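Cleaning and Re-waxing the Doors on a Glass-Front Cabinet

Last updated: April

I have been putting off writing this one up, partly because glass-front cabinets are such homely, everyday things that it feels silly to give them a whole page, and partly because every time I sat down to do it I got up again and went to fuss with mine. But I've had enough letters from people with a cloudy old bookcase or china cabinet (and a bit of a bad conscience about it) that I think it's time. It's a pleasant job! You can do it in an afternoon with the radio on, and you don't need to be handy.

What I'm describing is for a cabinet with wooden-framed doors, a single pane of clear glass in each, and small metal hinges. If your glass is leaded or painted, please go more gently than I do, and keep the wet cloth away from it altogether.

What to gather

Two soft cotton cloths, plus an old T-shirt you don't mind ruining. A bowl of warm water with a small squirt of dish soap. White vinegar for the glass. A soft toothbrush. Cotton swabs. A little paste wax in a color close to your wood (I used up the last of a tin of Kikik, which I'd had so long the lid had to be tapped off with a spoon, and then moved on to Cliltau, and I can't say I saw any difference between them). A screwdriver that properly fits your hinge screws. A towel to kneel on.

Step 1. Empty it

Take everything out, even if you only mean to clean the doors. I know. I've tried it the other way, and what happens is that you lean in to reach the back of the frame and your elbow finds the gravy boat. If your cabinet has dividers inside, lay things out on a table in the same order as the compartments and putting them back will be quick.

Step 2. Dust first, and dust dry

Start at the top and work down with a dry cloth. Go around each divider and into the back corners, where the dust goes a bit felty. The toothbrush is lovely for the little channel where the glass meets the wood. Don't be tempted to bring out the damp cloth yet, or you'll make a gray paste that takes twice as long to shift.

Step 3. Check the hinges

Open the door all the way and lift it very slightly with one hand. If it moves at the hinge, snug the screws up by hand, stopping as soon as they feel firm. A screw that turns and turns has lost its grip. Take it out, poke a sliver of wooden toothpick and a dab of wood glue into the hole, let it dry overnight, and put the screw back. Wipe the hinges with a swab and leave them be. A silver-colored hinge only wants dusting, and polish tends to creep onto the wood beside it and leave a pale mark.

Step 4. Wash the frame

Wring your cloth out until it hardly feels wet, and wipe along the grain in long strokes. Follow with the dry cloth straight away. The lower end of the frame generally needs a second pass, being the part that meets hands and knees and vacuum cleaners.

Step 5. The glass

Put the vinegar on the cloth and never on the pane. Anything you spray will run down and sit in the bottom of the frame, and that's how finishes get spoiled. Clean the inside up and down and the outside side to side, so when you find a streak you'll know which face it's on. Give it 15 minutes and look again from an angle, with the shelves showing through behind.

Step 6. Wax the worn places

Worn patches come up lighter than the rest, and on a reddish-brown wood they do catch the eye. Mine has one near the lower end of the strip beside the glass.

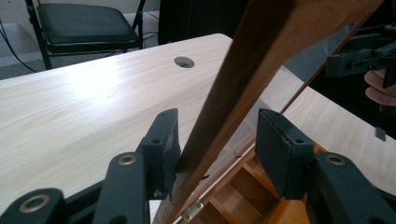 Put the smallest amount of wax on the T-shirt, rub it along the grain past both ends of the patch, wait until it dulls, and buff. Two thin coats will do more than a thick one. Wax won't bring a lost finish back, but it warms the color up nicely.

Loukia Balaskas wrote to say that she'd skip the wax entirely until the patch has been tested with a drop of water, as bare wood soaks it straight in and ought to have a bit of matching stain first. She also leaves her doors open overnight afterward so the wax smell doesn't get into the table linens. I've taken up the overnight part, and I'm coming around on the water drop.

Step 7. Put everything back

Wait until the wax has stopped feeling tacky, then load the bottom compartments first and work up. Close the door slowly the first time and listen for any rubbing. If it catches, go back to the hinge screws before you even think about sandpaper.

I do the dusting every month or so and the waxing once a year, usually in spring.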